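Desk Sort, Clallska Office

The second floor at Clallska got its yearly desk sort in April. Everything came off the work surfaces and was put back or given away. Room 212 was the last one on the list.
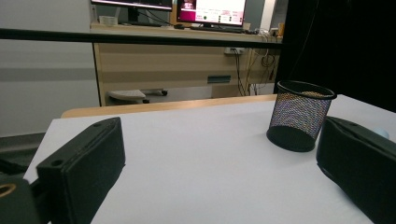
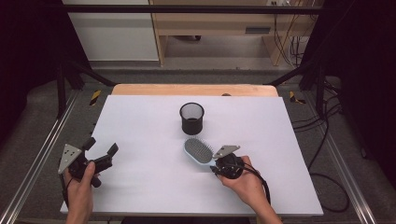
Mesh pen cup on the white tabletop, both pictures. The hairbrush is in the second.

A reader from the Flamov office writes that mesh cups let pencil dust through onto the desk, and that a circle of felt in the bottom stops it.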